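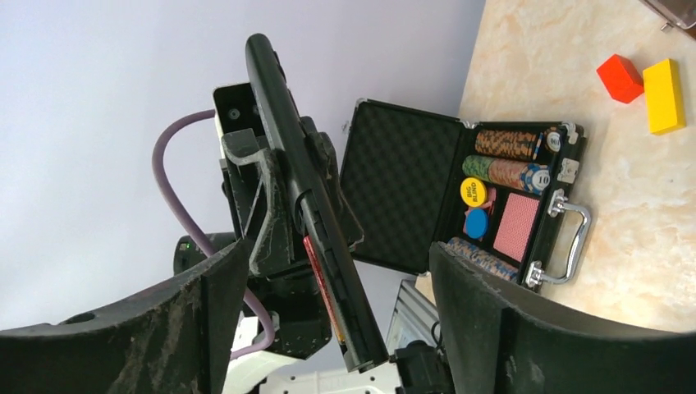

**Figure 3.** Open chip case on the marble tabletop; the lid lining is black egg-crate foam with a metallic edge trim.

### 3.2 Storage cases and lid lining

The second group of objects consists of hinged cases for small, dense items. Poker chip cases were chosen as the main type, as the lid and the base place different demands on the packing order. A foam-lined lid (Figure 3) presses lightly on the contents when shut, so a chip standing above its row is felt as resistance before the latch meets its catch.

Following Hopkin's coding sheet, each packing was logged at the level of the row -- not the single chip -- and a row was marked complete once it no longer shifted under a light push. The Ellwood set holds 2541 logged rows, of which 800 come from sessions on stone surfaces. Cases slide more readily on polished stone than on cloth, and packers tended to steady the base with one hand while filling it.

Rows left unfinished for more than 15 seconds were coded as pauses. Lid closure was coded separately, with 2 permitted attempts; later attempts were entered as repacking and are treated in Section 4.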